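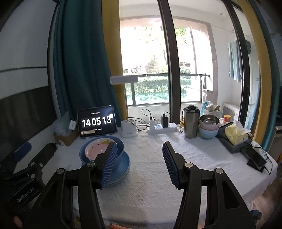
Products > Research Tools > Handheld Grippers

Stelus Handheld Gripper Pair

Print this page | E-mail this page

Hi, I'm Kirsty Moffat, and I look after the Stelus line here at Prillier. I get asked all the time what the pair can do that a single gripper can't, and my answer is always plates! Anything wide and shallow, really. So most of what I have to say on this page comes out of our dish-stacking study, which Quyên Hồ and I started in March and which pretty much decided how the current version is built.

The study was simple enough. We wanted to know if people record better two-handed demonstrations when the tools feel alike in both hands, and if a policy trained on those recordings stacks dishes any better for it. We collected 2000 demonstrations on ordinary tables in ordinary homes (curtains, chargers, tissue boxes, all of it left where it was) and kept 34 of the dishes back for testing. Bowls nested in bowls, bowls on plates, plates on plates.

What did we find? Matching the grip force left and right mattered more than I'd have bet. With the mismatched set, one hand did all the work and the other sort of hovered. With the matched set, people started passing things across and tilting them with both hands, and the trained policy picked up those habits too. It dropped fewer plates and it recovered better from a bad first grasp. Quyên thinks half of that is down to the ribbed pads, and we still argue over it (she has the plots, I have the opinions).

The fingers are black with ribbed blue pads on the inside faces. The ribs run small on purpose, so a thin rim can settle between them. I like to come at a bowl with one finger against the rim and the other held well clear, then close up slowly. For a big plate, hold it at a tilt with one gripper and keep the other one open and ready near the low side.

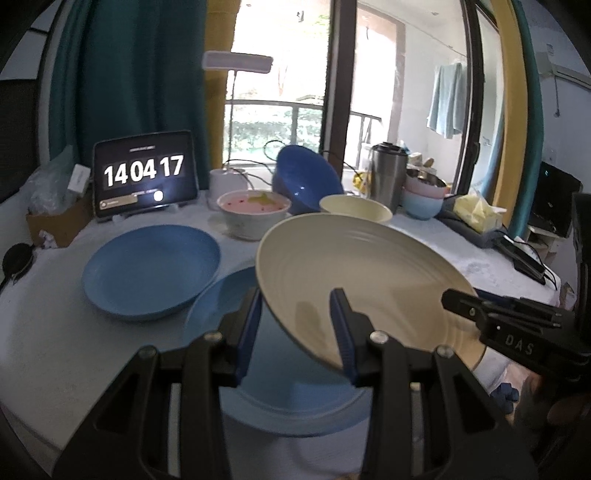
What you get

- Two grippers, left and right, matched at our bench as a pair
- 2 spare sets of finger pads
- Mounting brackets and screws
- The sync guide, plus our stacking protocol as a printed booklet

A word on the sync guide, as it's the bit folks skip. Put a tablet with a big clock on the table and leave it running where both views can catch it. We do this for every session, even with the recorder's own timestamps on, and it has saved me more than one Tuesday of lining up files by hand. Hours, minutes and seconds are plenty for finding your place. Use the recorder for the fine alignment.

Does it work with other gear? Reuter arms, yes, with the standard plate. Plestar arms need the adapter, and I'd write to us first so we can check which wrist you have. We run the trained policies on both, and the stacking numbers came out close enough that I wouldn't choose an arm on that alone.

Where it struggles: tall tumblers near a full load, and very glossy bowls lying on their side. We didn't solve either one in this study. Quyên is trying a softer pad for the glossy ones and I'll update this page when I have something worth showing.

Pairs ship 7 working days after you order. Labs can ask for a loan set, too. Just tell me what you're planning to pick up!

We use cookies to remember your region and your cart. Accept | Manage settings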